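December, 14:00. Glass-top table, small items sort. O. Hemmin, with Kai-wen Lau.

Item 2: boxed odor removing bar, stainless steel. Carton says no detergent needed. Logged under kitchen.

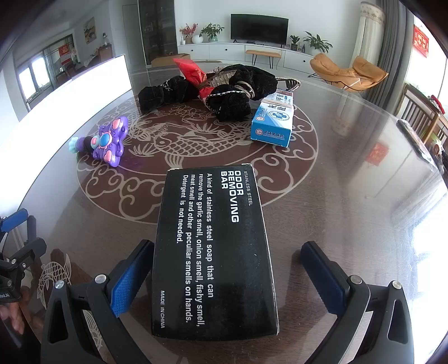 Where do hair clips go? In the accessories tray, with the scrunchies.

Kai-wen wants ornaments listed separately. Agreed. Red zongzi ornament gets its own line, cord and coin noted.

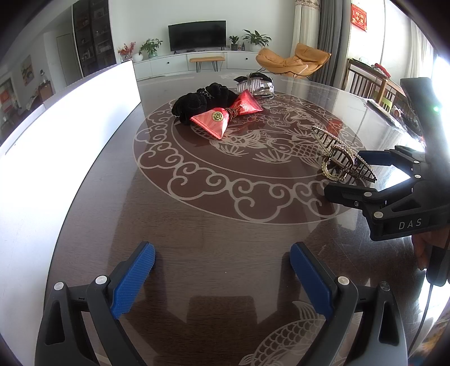
Reading time: 2 min

Claw clips entered by finish: clear with black bow, gold rhinestone. Tray label still to print.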